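# Budget for the fingers first

Every December I get the same request from two or three small firms. They have decided to automate something, they have a quote for a robot arm, and they want me to look at the price. I do look, and the price of the arm is usually fair. Then I ask what they have set aside for the gripper, and the answer is often nothing, or a figure somebody typed in so that the cell in the spreadsheet would not be empty.

My view is that a first equipment budget should be drawn up from the gripper backwards. The gripper is the part that touches your product. It is also the part that will wear, get redesigned and need a spare on the day you can least afford to stop. The arm behind it will probably do the same job for years with very little attention. Yet in most plans I read, the arm gets four pages and the gripper gets a line.

I worked with Skimard when they were planning their first packing bench. They handle soft goods of awkward shapes, and their purchasing manager, Orsolya Vörös, had been offered a very good machined gripper with a long delivery time. She bought two arms and held back on the gripper. For the first stretch the team used printed parts and flexible fingers, made in the building, and changed them whenever something slipped or marked. Each set of fingers cost them 258 in material and labour, by their own reckoning, and they went through several. Some people in the firm thought this was a waste. I thought it was the cheapest design work they could have paid for, as by the end they knew what to ask a supplier for.
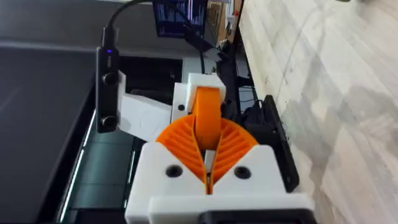
Printed parts have their limits, of course. Screw holes in plastic wear out if you keep taking things on and off. Soft fingers are good at holding odd shapes and less good at holding them in exactly the same place twice. If your job needs accuracy, you will end up paying for metal somewhere. I would still rather a firm paid for it in the second year, with drawings it believes in, than in the first year on a guess.

The next thing people leave out is cable. I mean this quite literally. A sensor on an arm needs a cable, the cable needs somewhere to go, and the arm will try to pull it out or rub through it. Toivo Riihimäki, who ran maintenance at Trendton for many years, kept a drawer of spare leads and a list on the wall of which ones had failed. When Trendton closed its accounts for the year, the leads and clips came to 800. Nobody had planned for that money, so it came out of the training budget, and two operators did not go on the course they had been promised. It was a small sum and it did more harm than a large one would have, since a large one would have been argued over in advance.

Then there is the bench itself. People measure the reach of the arm and buy a table to suit. They forget that somebody has to get behind it with a screwdriver, that a monitor needs a place where it can be read by the person doing the adjusting, and that two machines working near each other need room to be set up without one being moved out of the way. Lucrezia Dal Bello, who does the floor plans at Hayat, asks for half as much space again as the supplier's drawing shows. She is often told that this is excessive. She has not yet had to move a bench after it was bolted down, and I have seen other firms do it more than once.

I know the argument on the other side. Brunello Sorrentino put it to me at some length over the Balo plan, and he is no fool. He says a board will approve a machine because a machine is a thing they can picture, and that if you send them a budget with a large line for fingers, leads, printed brackets and adjustment time, they will think you do not know what you are doing. Better, he says, to get the arm approved and find the rest out of running costs.

He is right about boards. I do not think he is right about what follows. Running costs are where equipment projects go to be starved. The engineer who has to beg for every set of parts soon stops asking, and makes do with a worn one. After that the machine gets a name for being unreliable, and the next request is turned down on the strength of it.

Frida Lund, who sat on the Balo board at the time, told me she would have passed the larger figure if anyone had shown it to her. What she minded was being asked again in the spring.

So my advice to the firms writing to me this winter is to put the arm at the bottom of the sheet. Start with what you want to pick up and how many ways of holding it you expect to try. Price those tries, including somebody's time to fit them. Add the leads, the brackets and a decent amount of table. If the total is more than you can spend, buy one arm instead of two and keep the rest of the list as it is.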